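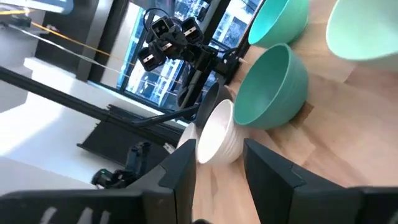

The state of Teoh opened its case-tracking website in July, and the promise was simple enough. Anyone waiting on a police investigation, or on a court to ask about one, could type in a file number and see where things stood. You could do it from the kitchen, the way people deal with most official business now, with the bowls still out, two white ones and a dark one and a big teal one. I did it at my own kitchen counter on a Thursday. I looked up eleven files. Nine of them said "In progress."

In progress is what every file says. It says so on the day a complaint is signed, and it says so two years later when the officer who signed it has moved to another district. The site was built by a contractor called Brerex, whose proposal I have read all 91 pages of, and the word "status" shows up in it constantly. What a status is supposed to tell a person is never spelled out.

The high court at Fekar is the reason the thing exists. Last year its judges got tired of asking the state where an investigation stood and being told, hearing after hearing, that a report was being prepared. They gave the state a week. The state asked for two more. When the report arrived it covered 1094 pending cases and it was, by the court's own account, a list of names and dates with almost nothing next to them. The judges ordered a public system. The state, which had fought the idea in three separate filings, then held a press event to announce it as a reform.

I don't think the court was wrong to ask. A family that has been waiting on an autopsy report or a charging decision has a right to know whether anyone has opened the folder this year. What I doubt is that a website can give them that when the people filling it in have every reason to keep it vague. An officer who writes "awaiting lab results" has made a claim that can be checked. An officer who writes "in progress" has not.

The lab is a fair example. Forensic work for the whole state goes through one building in Rernby, and the backlog there is no secret to any lawyer who practices in criminal court. According to the state's own filing, 271 of the pending cases were held up at Rernby when the report was written. I went looking for that number on the new site. You can sort by district, by year and by type of offense. You can't sort by reason for delay. When I asked the home department about it, a spokesperson wrote back that the feature was "under consideration for a later phase." There is no date for the later phase.

Supporters of the system make a reasonable point, that it is only a few months old and that the old way was worse. The old way was a bench in a hallway and a clerk who might or might not come back from lunch. I've sat on that bench. It was awful, and sometimes it worked. A clerk would get sick of looking at you and go find the file, and you would learn that it had been sent to the wrong courthouse in March. The website is never going to get sick of looking at you.

There is also the matter of who checks. The court's order says the entries must be "accurate and current." It does not say who decides that, or what happens to a station that ignores it. Two lawyers I spoke with, neither of whom wanted to be quoted by name, said they had already found clients' cases listed as open that had been closed for months. One of them filed a correction through the site. The correction has its own tracking number – its status is in progress.

The next hearing is set for the end of the month, and the state will bring numbers: visits to the site, files uploaded, districts connected. They will probably be large. I would like to hear the bench ask for a smaller one, which is how many investigations have moved since the site went up. If the state needs more time to answer, I hope the judges ask what for.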